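Hetstead 공학설계 프로젝트 최종보고서
과제명: Fellach 양손 파지 기록에서 발생한 좌우 시각 불일치의 원인 분석
작성: Refilwe Oosthuizen, Ruan Molefe

1. 개요

Fellach는 손에 쥐는 그리퍼 두 대로 소형 물체 정리 작업을 기록하고, 그 기록을 모방학습용 궤적으로 변환하는 과제이다. 본 보고서는 변환 단계에서 발견된 좌우 시각 불일치 고장을 다룬다. 정책 학습 결과는 중간보고서에 실었으므로 여기서는 반복하지 않는다.

전체 기록은 876건이며, 이 중 93건에서 좌우 그리퍼의 시각이 허용 한계를 넘어 어긋났다. 최대 편차는 358 ms였다. 재생 시뮬레이션에서는 한쪽 조가 트레이를 벗어나기 전에 다른 쪽 조가 같은 위치로 진입하였고, 두 조의 모델이 서로 관통하는 구간이 나타났다. 실제 로봇팔에 적용하였다면 충돌로 이어질 수 있는 궤적이므로 해당 기록의 사용을 즉시 중지하였다.

2. 작업 조건

대상 물체는 반지, 팔찌, 뱅글, 손목 착용 기기 등이다. 작업면은 침대 위로 정하였다. 천은 눌리면 변형되므로 단단한 책상과 접촉 조건이 다르다. 작업자는 양손에 그리퍼를 하나씩 쥐고 물체를 트레이 안으로 옮기거나 트레이 안에서 위치를 바꾼다.

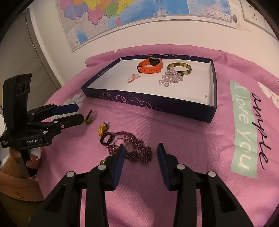
그림 1. 액세서리 정리 작업. 트레이 안팎에 물체가 나뉘어 있고 왼쪽에 두 번째 그리퍼가 있다.

반지는 작업 물체 중 가장 작고, 조를 닫는 시점이 조금만 달라도 파지 위치가 바뀐다. 시각 편차의 영향도 반지를 다루는 구간에서 먼저 드러났다. 뱅글과 손목 밴드는 잡을 수 있는 폭이 넓어 같은 편차에서도 재생 궤적이 정상으로 보이는 경우가 많았으며, 이것이 발견이 늦어진 원인 중 하나이다.

3. 고장 분석

3.1 증상
편차는 기록 시작 시점에는 나타나지 않고 중간부터 계단 형태로 발생하였다. 한 번 발생하면 그 기록이 끝날 때까지 유지되었다. 새 기록을 시작하면 사라졌다. 발열이나 배터리 잔량과의 상관은 확인되지 않았다.

3.2 가설
(가) 두 장치의 내부 시계 주파수 차이
(나) 저장 과정의 프레임 누락
(다) 동기화 프로그램 Brukex의 재연결 처리 오류

(가)는 편차가 완만하게 증가해야 하므로 계단 형태와 맞지 않는다. (나)는 원본 프레임 번호가 연속임을 확인하여 배제하였다. (다)의 경우, 무선 연결이 끊겼다가 복구될 때 Brukex가 기준 시각을 다시 요청하는데, 이때 왕복 지연을 보정하지 않고 수신 시각을 그대로 기준으로 삼는 것을 로그에서 확인하였다.

3.3 재현 실험
기록 중 무선 연결을 의도적으로 차단하고 복구하는 시험을 다섯 번 실시하였다. 다섯 번 모두 복구 직후 계단형 편차가 발생하였다. 보정 항을 추가한 수정판에서는 같은 시험에서 편차가 발생하지 않았다.

두 그리퍼가 트레이 위에서 가까이 접근하는 구간은 안전 측면에서 별도로 검토하였다. 사람이 양손으로 조작할 때는 눈으로 보고 간격을 조절하지만, 변환된 궤적에는 그러한 판단이 남지 않는다. 따라서 두 조의 최소 거리를 변환 시 계산하고, 기준 미만이면 기록을 보류하도록 하였다.

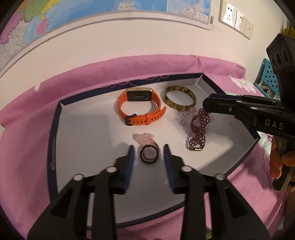
Ruan Molefe는 최소 거리 검사만으로는 부족하다는 의견을 냈다. 시각이 어긋난 기록이라도 두 조가 우연히 멀리 떨어져 있으면 검사를 통과하며, 그런 기록이 학습 자료에 섞이면 오류의 출처를 나중에 찾기 어렵다는 것이다. 그는 연결 복구 이력이 있는 기록은 거리와 무관하게 모두 보류할 것을 제안하였다.

이 제안을 받아들여 변환기의 판정 순서를 바꾸었다. 복구 이력을 먼저 확인하고, 이력이 없는 기록에만 거리 검사를 적용한다.

4. 조치 및 남은 문제

문제가 된 93건은 삭제하지 않고 별도 폴더에 보관하였다. 원본 로그에 왕복 지연이 남아 있는 기록은 사후 보정이 가능할 것으로 보이나, 보정값의 정확도를 검증할 외부 기준이 없다. 조를 맞부딪쳐 양쪽 영상에 동시에 남기는 방법을 5월부터 시험 중이며, 기록의 시작과 끝에 한 번씩 실시한다.

Brukex 수정판은 Ngcobo 실험실의 장비에도 설치하였다. 해당 장비는 펌웨어 판이 달라 3.3의 재현 실험을 아직 수행하지 못하였다.

부록 A. 판정 순서
1) 프레임 번호 연속성
2) 연결 복구 이력
3) 좌우 시각 편차
4) 조 사이 최소 거리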